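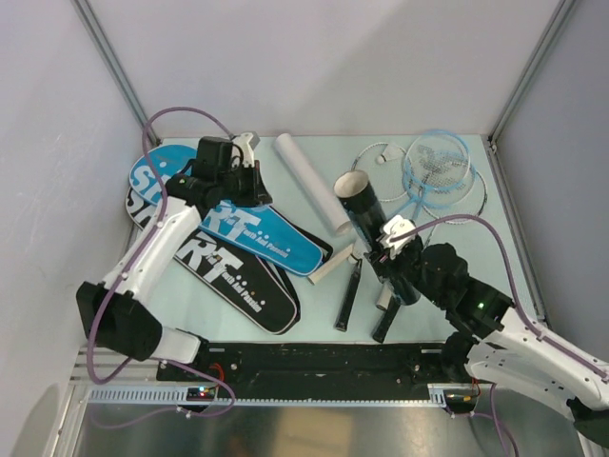
Two covers marked SPORT, a shuttlecock tube and a longer white one: the badminton kit, out of its bag.

Features | Home & Leisure

The Case Against the Badminton Drawer

By Darcy McKinnon

Every August the catalogs tell me my hobby needs a system. This year it was Prirnedis, whose racket organizer costs $142 and promises a calmer hallway. I have played club badminton long enough to doubt it. A racket is a light thing with a long handle, and it will lean in a corner for free.
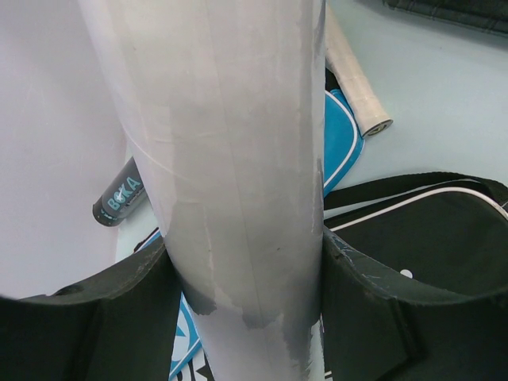 Then there are the tubes. I have yet to meet a player who throws one out, and the storage companies know it. Rolow sells a rack for them – a tube to hold your tubes, more or less – and its brochure claims 300 birdies can be kept "court ready." I don't get through that many in a year. The cardboard they come in does the same job, provided you put them back in it.

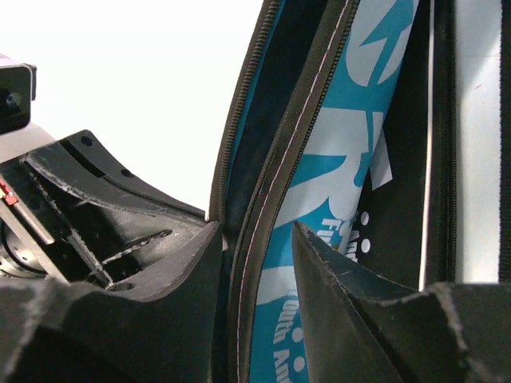 Bags are where I soften a little. A zipper is useful. What I can't see is the point of the Trirketti, a bag with a pocket for each racket, a pocket for grips and a pocket for the smaller pocket. I borrowed one for four weeks and spent most of them looking for my spare grip. A plain cover goes over the head of the racket, and you can tell at a glance whether it's on.

My own method is dull. Covers on first, feathers into the tube, tube into the bag beside the handles. Anything left over was probably not needed on court.
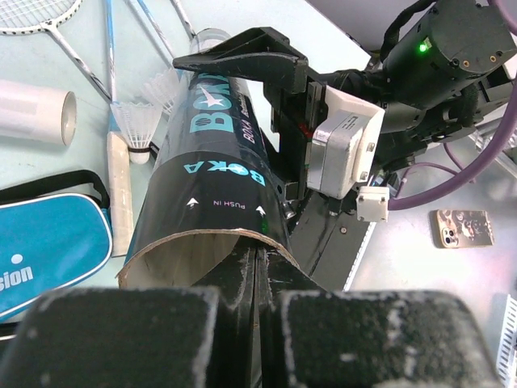 Mahmoudi, reached by e-mail, disagreed with nearly all of this, arguing that feathers get crushed in a shared bag and that a rack by the door had saved plenty of them. Maybe so. I'd still like to see the rack after a wet month and a few late games.

Print this article | E-mail to a friend

Contact us | Copyright, all rights reserved | Back to top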